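Trastbridge bench log, August

Starting a thread on the PC assembly data, mostly so I stop answering the same questions in three different channels.

1/ We are collecting teleoperated examples of computer assembly for the Grekbridge policy. One arm, one two-finger gripper, one tower on its side. Tasks right now are CPU cooler, memory, processor and hard drive.

2/ Count as of this morning: 1584 episodes kept. An episode is one part, one attempt, start pose to release. If the operator fumbles and recovers, we keep it. If the operator gives up, it goes in a separate folder with a failure tag.

3/ People ask why we keep the fumbles. The first model we trained had only clean runs in it. When it was a little off over the memory slot it had no idea what to do next and just pushed. Runs with a recovery in the middle fixed more of that than anything we changed in the training code.

4/ The operator drives the arm with a leader handle. Three cameras record, two fixed and one on the wrist. We log joint angles, gripper opening, and wrist force. The force channel was added late, so the first batches don't have it. They're marked in the index.

5/ The cooler is the slow one. The gripper has to hold it by the body, keep it level, and come down over the processor without the fan side hitting anything on the way in. Operators tend to hover for a long time before committing. We used to trim the hover. We don't anymore.

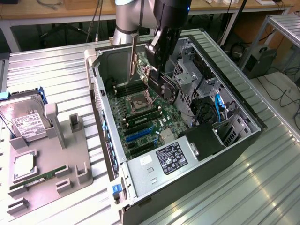
6/ Hovering is where the operator is looking and deciding, and the small corrections in that stretch are useful. When we cut it, the trained arm came down fast and in the wrong place. Leave it in, downsample later if you need to.

7/ Parts wait in a gray fixture tray to the left of the tower. It has pegs and raised blocks so each thing has a home. The tray gets moved a little every 30 episodes, and turned a little too. Early on we left it in one spot for a whole week and got a model that could only pick from that spot.

8/ Same goes for the case. We nudge it between batches. We don't bolt it down. If it slides during an episode, that's a discard, and the operator writes "slid" in the notes field. Please write "slid" and not "moved." I have been searching for six different words.

9/ Shift length is six batches, then swap. Past that the grip timing gets sloppy and you can see it in the plots. Nobody has to push through to hit a number.

10/ Labels: each episode gets a part name, a result, and a one-line instruction such as "set the cooler on the processor." We write several versions of each instruction and pick one at random. The Fülöp labeling tool does this now. The old spreadsheet is read-only, don't paste into it.

11/ What counts as success on the cooler: seated flat, gripper open, arm clear. Screws are out of scope for this round. On memory, both ends have to be down. One end down is a failure even if it looks fine from the fixed camera. Check the wrist view before you mark it.

12/ Known problem: shiny parts. The processor lid picks up glare in the afternoon and washes out in the wrist camera. We have a blind on order. Until it's up, do processor episodes before noon and save the cooler for later in the day.

13/ Another known problem: loose cables inside the case. We don't tie them all back. Real machines have cables in the way and the model should see that. But if one is lying across the socket, move it before you start recording.

14/ Trilletti asked for a sample they can test their loader on. I'm sending 30 episodes, mixed parts, with force data. Same format as the full set, so if it loads, the rest will load.

15/ Next round adds a second case with a different board layout. I expect the success rate to drop when we first test on it. I'll post the numbers either way, by part, once the eval runs finish.

16/ If you're on the afternoon shift, home the arm before your first episode. Two batches this month started from the wrong pose and had to be redone.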